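Nuneck Swap Meet Returns, With Rules

The Nuneck kitchen swap is back in May, and this year it comes with two pages of rules.

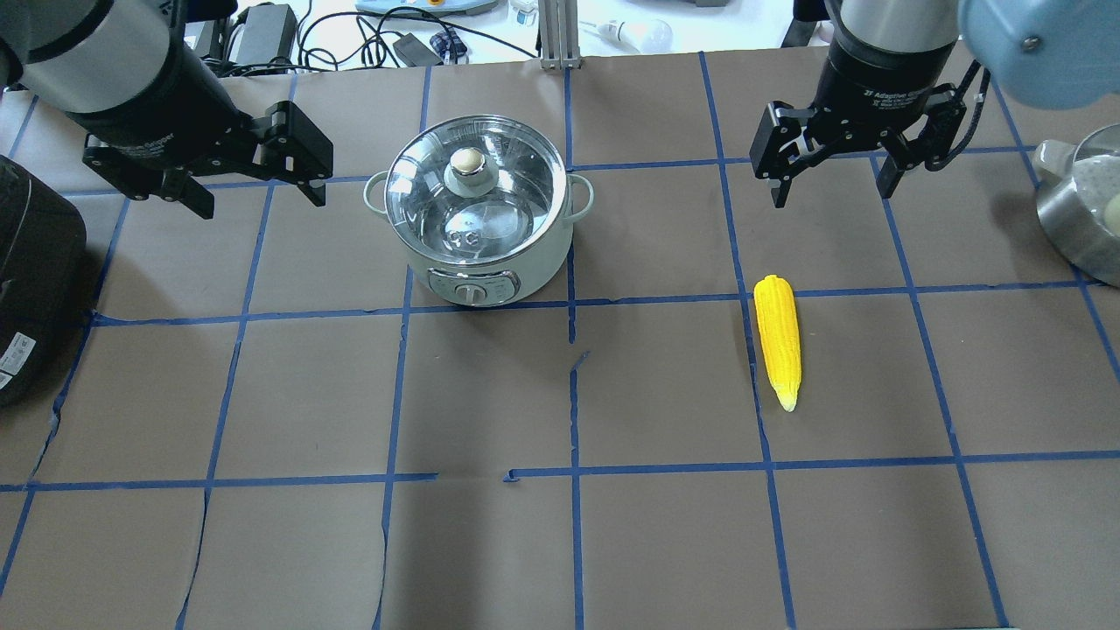 For anyone new to town, the swap works on a simple principle: you bring the kitchen things you no longer want and go home with the kitchen things your neighbors no longer want. Last spring it drew 260 people to the old Maltov feed store, a building with one working door. The trouble began over table space. A fondue set spread, as fondue sets do, into the territory of a waffle iron, and words were exchanged that the town newsletter declined to print. So this year's tables get brown paper and blue painter's tape, with the tape laid out in a grid and each square treated as a small sovereign nation. A cooking pot gets a square. An ear of corn, should you have grown one to spare, gets a square too, and the produce people have waited a long time for this kind of recognition. The lines wander a bit, but so does Vuler Road, and people manage to stay on their own side of that.

There are 32 tables, up from last year's total of not enough. Each household may claim up to two squares, and a claim lapses if the square is still bare at 10 in the morning. Squares may not be traded, lent or held for a cousin who is parking.

The rules also take up the matter of bread machines. Last year's swap ended with 11 of them left on the sidewalk, several of which had been brought by people who picked them up at the swap before that. Bread machines are still welcome, but whoever brings one now has to take it home if it hasn't found a taker by closing. The same goes for anything that juices.

Lids must arrive with the thing they are a lid to. Loose lids will go into a bin by the door, where visitors may try their luck.

Manole Bakery will sell coffee and rolls from the loading dock, and it has promised about 85 more rolls than last year, when the line outlasted the supply and a few people were reduced to discussing the weather.

Doors, or rather the door, will open at 9 a.m. Admission is free with at least one item to swap. Knives should come wrapped, and fondue sets will be seated at the back.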